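Stusport Automation Group Newsletter
January issue

Bench Notes: Hand-held grippers and soft goods, second round

In the fall issue we said we would go back to the Lurnska hand-held grippers once the new jaws came in. They came in. Dilek Akgül has been running the soft goods work since then, and this item covers what she has found so far, what we changed along the way, and what we still can't tell you.

For members who joined recently, the setup is this. A person holds a gripper in each hand and does the job with them: picks up a shirt, folds it, puts it down. Each gripper carries its own camera and records how far its jaws are open. The operator also wears a camera at head height. The recordings are then used to train the arm, which has a Masero two-finger gripper on it. The question for this round was how much the choice of hand-held jaw matters when the arm at the other end has a different one.

We do the work on a bed with a fitted sheet. We started on a table, and the table was fine for towels, but shirts slid on it and the operators began pinning the cloth with the side of the gripper to stop it moving. The arm then learned to do the same thing, badly. A mattress gives a little when the jaws press down, and the cloth stays where it was put. The one problem we had was the sheet itself creeping toward whoever was working. Sheet clips at the corners fixed most of that. They cost very little and I would suggest them to anyone trying this at home or in a lab.

The routine for a shirt is to lay it flat, bring one side in, bring the other side in, and then fold it up from the hem. The side folds are where the jaws matter most. The operator has to take hold of one or two layers of thin cotton near the shoulder without pulling up the layer underneath.
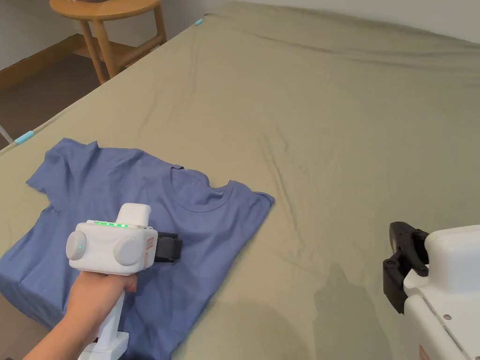 Hand-held gripper over the shoulder fold of a blue T-shirt. The gripper on the robot is at right.

Over the whole round we recorded 3,544 grasps. Of those, 3,416 were good enough to use. Most of the ones we threw out had a gap in the jaw position data, and a smaller share were thrown out when an operator's sleeve covered the lens. Dilek then picked out the grasps made at a corner or shoulder of a shirt, which came to 867, and those are the ones we looked at closely. Everything I say about jaws below comes from that set unless I say otherwise.

The narrow jaws were the ones we used in the first round. They come to a thin tip and they are very good at getting under a single edge. People like them right away. The trouble is that they let go. Once the shirt is off the bed and its weight is hanging from one corner, the cloth works its way out of the tip, and the operator ends up squeezing harder and moving more slowly. You can hear it in the recordings, too, because people start talking to the shirt.

The wide jaws are the new ones. They have a broad black pad on each side and they hold well. They are clumsier on the way in. With a shirt lying flat, you have to push the cloth slightly to raise a ridge and then close on the ridge. It took our operators part of a morning to get used to this. After that, the times for the two jaws were close enough that I would not choose between them on speed alone.

Where the wide jaws clearly did better was on the lift and stretch. This is the step where the operator takes the shirt by two places, raises it off the bed and pulls it out straight before laying it back down. It is the quickest way to get rid of wrinkles and also the quickest way to drop a shirt. With the narrow jaws we had the cloth slip often enough that two of our operators stopped doing the step at all and smoothed the shirt by hand pressure. With the wide jaws they went back to it.
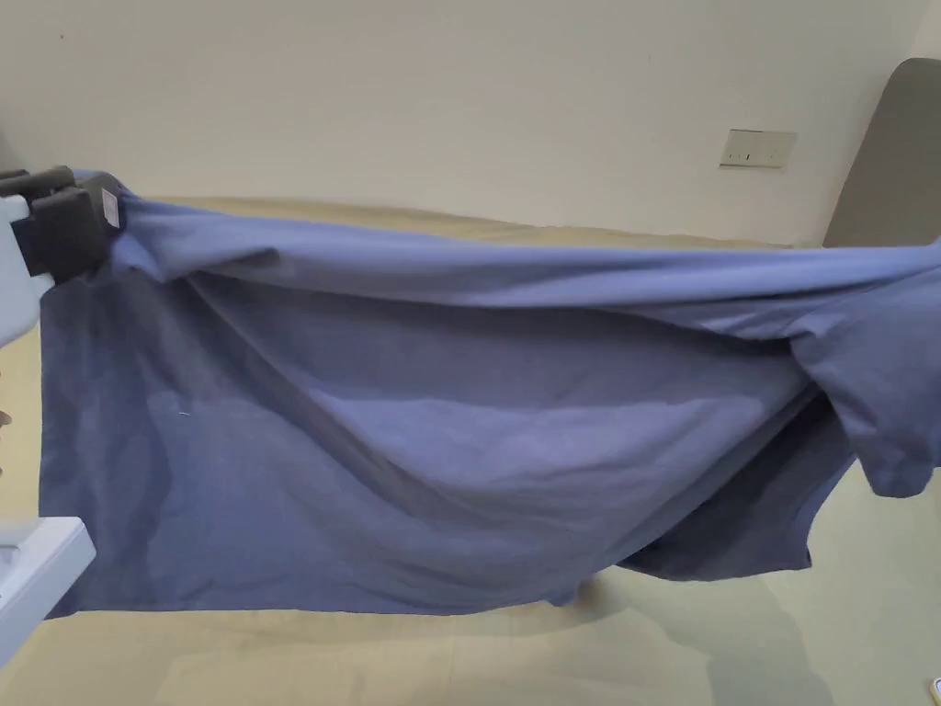 The other thing we noticed on the lift was how much the pull from one hand shows up at the other. If the left gripper moves out a little, the right one feels it at once, and a person corrects for that without thinking. The arm has no such sense unless we give it one. The Laitinen controller reads motor current, and we had hoped this would be enough to tell a taut shirt from a slack one. So far it isn't. The reading for a T-shirt pulled straight is almost the same as the reading for the arm moving with nothing in it. A heavier towel is easier to pick out. Dilek is trying a filter on the signal, and if that doesn't work we will look at putting a small force sensor at the wrist, which adds weight we would like to avoid.

We also changed how the operators hold the tools. In the first round everyone had their own way. Some people kept their elbows high and brought the gripper almost straight down, and some worked with it nearly level with the bed. A person can do the job either way, but the arm can't reach every angle a wrist can, so a good part of the first round was made up of motions it could not copy. We now ask people to keep the gripper in a range the arm can manage. There is no gauge for it. Dilek stands next to new operators for the first ten minutes and tells them when they drift out.

Cameras

The grippers use a wide lens, and the picture comes out as a circle with black corners. Members have asked why we don't crop it. We did try. The cropped picture is easier to look at, but it loses the other gripper for much of the task, and the other gripper is one of the more useful things in it. When both hands are working on the same piece of cloth, each camera needs to know where the other hand is. The circle stays.

What we did change is the labels. Each gripper now has a number on its jaw. Before this, we had a batch of recordings where left and right had been swapped when the files were saved, and it took Dilek two evenings to sort them out by looking at the furniture. With a number you can settle it at a glance, as long as the other camera has it in view. Put the label on a flat face. Our first ones went around a corner and peeled.
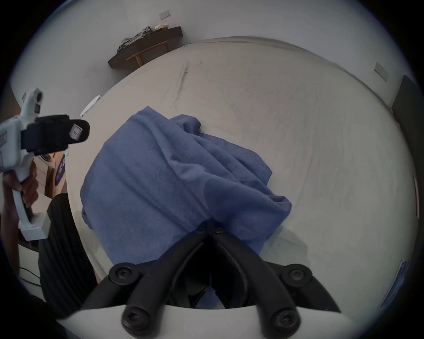 From a gripper camera. The jaws are at the near edge of the cloth, and the gripper labeled 1 is at left.

Bunched cloth like this is the harder starting point. A flat shirt has corners you can see, and a heap has folds that look like edges until the jaws close on them. Our operators deal with a heap by taking hold of nearly any part of it, lifting, and looking for a better place while it hangs. We had been asking them to find a proper corner first, thinking it would be cleaner for training. It made the recordings longer and gave us a lot of small poking motions in the middle of the pile. We dropped that instruction about halfway through the round and told people to do whatever they would normally do.

We left the rest of the room alone. The chairs, the shelf and whatever was lying on it stayed in view. The arm will have to work in rooms that look like that, and the first round had been done against a blank backdrop that made the results look better than they were.

How the arm did

We ran 500 test grasps on the arm, half after training on narrow jaw recordings and half after training on wide jaw recordings, with the same Masero gripper throughout. The Masero fingers are closer in shape to the narrow jaws, so I expected the narrow set to win. On the first pickup from a flat shirt, it did, by a small margin. On holding the shirt through the lift, the wide set came out ahead, and when we checked the motions we could see that the operators had been lifting in one steady movement. With the narrow jaws they had been stopping and starting, and the arm had picked up the stopping and starting along with everything else.

I would not read too much into this yet. All of the test grasps were on T-shirts and towels, with one arm, on one bed. We haven't tried anything with buttons or a collar that stands up. We also changed the elbow rule and the heap rule during the same round as the jaws, and some of what I have put down to the jaws may belong to those.

Costs and practical matters

The wide jaws go on with four bolts and a hex key and take a few minutes to swap. Check the bolts at the start of each session. We had one back out partway through a recording. The batteries last through a morning but not through a morning and an afternoon, so we now charge over lunch. The status lights are bright enough to show up in the head camera when the room is dim. This has not caused any trouble with the training, though one operator found them distracting and put tape over hers.

Next round

Dilek will repeat the shoulder fold and the lift with both jaws, with the holding rules kept the same from start to finish. She would also like to try long-sleeved shirts. If you have a pair of Lurnska grippers with the older camera bracket, please get in touch with her through the group's mailbox, as we would like to borrow a bracket and compare the angle. Anyone who wants to spend a couple of hours folding laundry for us is welcome too, and no experience with the grippers is needed. Sessions start at 9:30 in the morning. Please wear short sleeves or roll them up.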